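Chapter 7
Fastening Paper: The Desk Stapler

In this chapter
How a desk stapler is built
Opening the stapler for loading
Choosing the right staple for the job
Clearing a jam safely
Keeping a shared stapler in good order

Key terms: anvil, base, channel, crown, driver, leg, pusher, strip

7.1 Why a Small Tool Deserves a Chapter

Papers that leave an office in the wrong order, or with a page missing, create work for everyone who handles them afterward. The clerk who assembles a report is responsible for its pages until they are fastened, and the desk stapler remains the most common means of fastening them. Students often arrive in an office course having used a stapler for years without ever having opened one fully. They can fasten two sheets, but they may not know how to load a strip correctly or what to do when the tool stops working in the middle of a long job.

In the records room at Sesmont, where the exercises for this unit were first taught, supervisor Rosalind Okafor asked each new clerk to open and close a stapler several times before fastening a single packet. The same practice is followed in this book. Work at a clear table with good light. A sheet of plain paper or a white board laid over the tabletop makes small metal parts and stray staples easier to find.
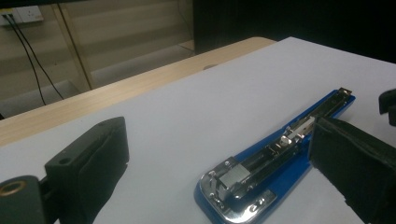 Figure 7.1 A blue stapler on its back, opened to show the metal mechanism inside.

7.2 The Parts of the Stapler

The base is the part that rests on the desk. Near its front is the anvil, a small metal plate with shaped grooves. When the stapler is pressed, the legs of the staple pass through the paper and meet these grooves, which bend them over. On many models the anvil can be turned. One position bends the legs inward for permanent fastening, and the other bends them outward so that the staple can be pulled free later.

Above the base is the channel, a long metal track that holds the strip of staples. The pusher slides along this track under the force of a spring and keeps the strip pressed toward the front. The driver is a thin blade at the front of the upper arm. Each time the arm is pressed down, the driver separates one staple from the strip and forces it through the paper. The flat top of a staple is called the crown, and its two points are the legs.

7.3 Opening and Loading

Set the stapler on the table before opening it. Hold the base steady with one hand and raise the cover with the other until the channel is exposed. 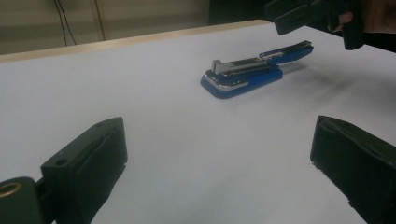
Do not force the arm past the point where it stops. Draw the pusher back if the model requires it, and place the strip in the channel with the legs pointing down. The strip should lie flat and slide freely. Close the cover until it catches, then test the stapler on two sheets of scrap paper. A full strip in the Clovero desk series holds 200 staples; leave the channel partly empty before adding a second strip if the two together will not fit.

Keep fingers away from the front of the channel at all times. A loaded stapler can release a staple even when it is open.

7.4 Handling and Inspection

A stapler should be looked over before a large job. Check that the arm moves evenly, that the front of the channel is clear, and that no bent staple remains on the anvil. Support the tool at both ends when lifting it for a closer look, so that the arm does not swing open. 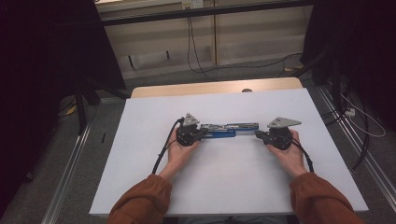
Figure 7.2 The stapler held at both ends, slightly above the work surface.

Practice 7A

Collate and fasten a set of 70 two-page notices, placing each staple in the upper left corner. Exchange sets with a partner and check the work for loose legs, crooked staples, and pages out of order. Record any jams in your workbook, along with the step you took to clear each one.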